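Feltach Smokehouse and Dairy: progress report to the Mollance Food Fund, second period

We're really pleased to report that the smoked butter is now a proper product! When we last wrote, we had a recipe that worked in small pots and fell apart in anything bigger. Since then we have made 15 batches in the new churn, and 348 kilos have gone out to shops in Pritlow and along the coast.

The biggest change was the cream. We now let it ripen overnight before smoking, and the flavour is rounder – nutty at first, with the oak coming through later. The salt has come down a little too, at the request of our shops.
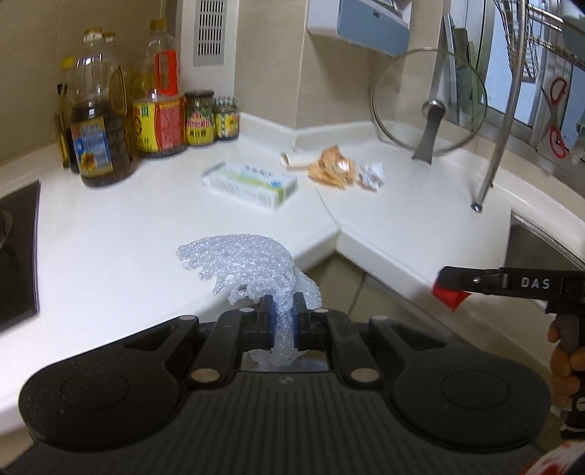
Foam netting held above the worktop.

Wrapping was slower than we hoped. The first parchment let the butter pick up other smells in the chiller, so we lost most of June to trials and went with a heavier paper from Stoica. It costs more per block, and we have moved £800 from the tastings budget to cover it, as agreed by email.

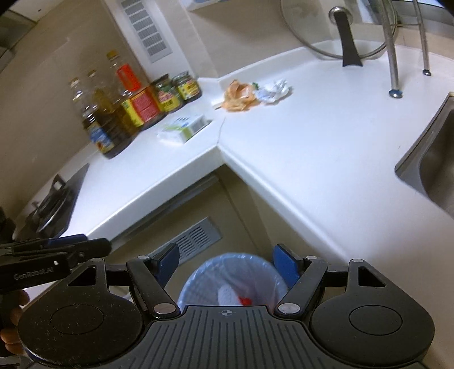 Tastings went ahead all the same, on a smaller scale, and people loved the butter on rye and on new potatoes. A few found the smoke too strong for baking, so we are trying a milder version with beech.

Next period we want to reach 1,000 blocks a month and finish the shelf-life tests. The second chiller is ordered but has no delivery date yet. The spending sheet is attached, with the churn invoice on the last page.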